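Grollgate Fruit Ripening Box, medium

Home > Kitchen > Food storage > Ripening and keeping

In stock. Sent out from the Lumbao warehouse.
Product notes updated Jan 12, 2019

We get asked for ripening boxes more often than you would think, and for years we didn't sell one. The reason was simple. A paper bag does most of the same job and costs next to nothing. We still think so, and if you buy one avocado a fortnight you should close this page and use a paper bag.

The Grollgate is for people who buy fruit by the case and want it to come ready over several days. It is a lidded box with a vented base, a lift-out rack and a sliding shutter at each end. Shut the shutters and the gas the fruit gives off stays in, so things soften faster. Open them and it drifts out. There is no fan, no battery and no app, and that counts in its favour with us.

What the maker claims

Grollgate's own leaflet says the box will ripen hard fruit "up to twice as fast". Twice as fast as what, it doesn't say. A bowl on a cold windowsill? A shelf over a radiator? We wrote and asked, and got the leaflet back with the same line underlined. Treat it as a figure of speech.

The leaflet also says the box "locks in natural sweetness". We can't make sense of that one. Some fruits carry on turning starch into sugar after they are picked, and bananas, mangoes and pears are among them. Others, such as grapes, strawberries and cherries, are as sweet as they will ever be on the day they come off the plant. A box will not alter this, whatever is printed on the lid.

What we found

We ran one in the shop kitchen from June onwards, next to a brown paper bag and a plain open tray. Same fruit, same delivery, same worktop. This wasn't a laboratory and we don't pretend it was.

Bananas: no difference between box and bag that any of us could taste. Both beat the open tray by a day or so.

Avocados: the box was a bit more even. The bag gave us a couple with one soft side, perhaps from the way they were lying.

Pears: the box did well, but pears go from hard to woolly while your back is turned, and a lid makes it easier to forget them. Two lots went to the compost.

Mangoes: the best result of the lot, and the one thing that made us decide to stock it. Hard ones came round evenly and the skins stayed in good order.
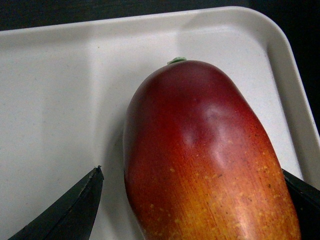

Tomatoes: fine, though a sunny room did it just as well. Anyone who tells you that a box gives shop tomatoes the flavour of home-grown ones has something to sell. We have something to sell, and we still won't say it.

Judging when fruit is ready

Colour is a poor guide with mangoes. Plenty of kinds stay green right up to the point of being overripe, and a red blush mostly tells you which side faced the sun. Press gently near the stalk with the flat of your thumb. A little give is what you want. Smell the stalk end too, though a weak smell doesn't always mean the fruit isn't ready.

Once a fruit is ready, take it out. It can go in the fridge for a few days at that stage. Don't put it in the fridge hard and hope, as cold stops some fruit ripening properly and it may never get going again.

Don't wash fruit before it goes in the box. Damp skins and a closed lid are how you grow mould. If one piece has gone over, remove it straight away and wipe the rack.

Sizes and details

Outside length: 140 mm short of the full-depth kitchen shelf the maker designed it for, which is 600 mm. Measure your own shelf first.
Inside height with rack fitted: 128 mm
Inside height with rack removed: 200 mm
Lid: lift-off, not hinged
Shutters: one at each end, sliding
Cleaning: warm water and washing-up liquid, by hand. The maker says it is dishwasher safe. Our shutters went stiff after a few hot washes, so we say by hand.

The inside height with the rack in is the figure to watch. Large fruit will need to lie on its side, and a pineapple isn't going in at all.

How it compares

Buleo Ripening Bowl. Looks nicer and costs more. The dome on top doesn't fit closely enough to hold much in, so it is really a fruit bowl with a hat on. Buy it if you like the look of it.

Stostus Fresh Drawer. Made to slow ripening down, so it is a different thing altogether, although shops will keep putting the two side by side. It relies on a little filter pad that has to be replaced. We haven't seen enough from the pads to stock them, and we would want to before asking people to keep paying for refills.

Paper bag. See the top of the page.

Questions we have been sent

Does it keep fruit flies out?
With the shutters closed, mostly. With them open, no. The slots are wide enough to let flies straight through. A piece of muslin under each shutter helps.

Can I put a ripe banana in to hurry the others along?
Yes, and it works in a bag as well.

Will it save me money?
Only if you are now throwing fruit away, and only if you remember to look inside. Grollgate says the average home will save enough to cover the cost in a year. We don't know whose home that was.

Is the smell a problem?
The first one we had smelt of new plastic for around 200 hours, lid off, by the back door. Later ones have been better. Air yours before you use it, and send it back if the smell hasn't gone.

Returns

Unused boxes can come back within the usual period in their packing. If the lid doesn't sit flat when it arrives, tell us before you use it and we will swap it. We have had a few like that from the earlier batches. Spare racks and shutters are sold separately, and lids are on order from Grollgate with no date given yet.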